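Sareton Opens Free Job Skills Center for Out-of-Work Residents

Evening and daytime classes will bring training closer to home for people looking for steady work

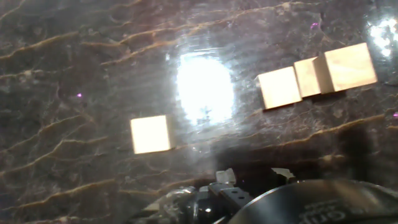

Pale wooden cubes on a dark marble tabletop.

SARETON, 31/10/2023 - The Buzatu Foundation is very happy to announce the opening of the Jasier Center, a free job skills center on Divden Street for adults who have lost their jobs, who have never had a regular one, or who have been getting by on odd hours and short contracts and would like something better. The doors are open now, and anyone living in Sareton or the nearby villages is welcome to walk in and have a talk with the staff, with no appointment and no papers needed for a first visit.

The center has been a long time in the making. When the packing plant let go of 350 workers, many of them had spent their whole working lives in one building, doing one kind of job very well, and found that the openings in town asked for things they had never been taught. Young people leaving school were telling us much the same story from the other end (good grades, plenty of energy and not one employer willing to be the first to take them on).

"I sat with families at their kitchen tables all through last winter, and what I heard again and again was that people wanted to work and did not know which door to knock on," said Safta Rusu, director of the Buzatu Foundation. "Well, we would love for them to knock on ours! The kettle is on, the teachers are kind, and there is no such thing as a silly question here."

The first term offers 17 courses, among them bookkeeping, basic electrical work, elder care, commercial sewing, welding, office computer skills and English for the workplace. Most courses run for eight weeks, with a morning group and an evening group so that parents and people with part-time work can choose whichever suits them. So far, 134 people have signed up, and there are still places in nearly every class, though the welding course has filled and a waiting list has been started for the next one.

Besides the courses, each student will be paired with an adviser who can help with writing a resume, practicing for interviews and filling out applications. Local shops, workshops and care homes have agreed to take students for short paid placements toward the end of their training, and we are hoping to add more employers to the list as the term goes along.

Despina Vlad, who heads the teaching staff, spent many years training apprentices before joining the center. "Being out of work wears on a person, and after enough months of it people start to think they have nothing to offer, when they have a great deal," she said. "In my first October class there was a man who apologized for his hands being slow. By the second week he was showing the others how to do it."

The foundation hopes to reach 2340 people over the coming years, through classes at the center and through visits to villages where the bus runs only in the morning. Travel costs will be covered for students who live outside the town, and a supervised playroom is open to their children during all daytime classes.

Employers who would like to offer placements, and retired tradespeople who might enjoy teaching an evening or two, are warmly invited to stop by the front desk on Divden Street and ask for Despina Vlad.

About the Buzatu Foundation
The Buzatu Foundation supports adult education and local employment in Sareton and the surrounding villages. Its work is paid for by private gifts and by contributions from area businesses.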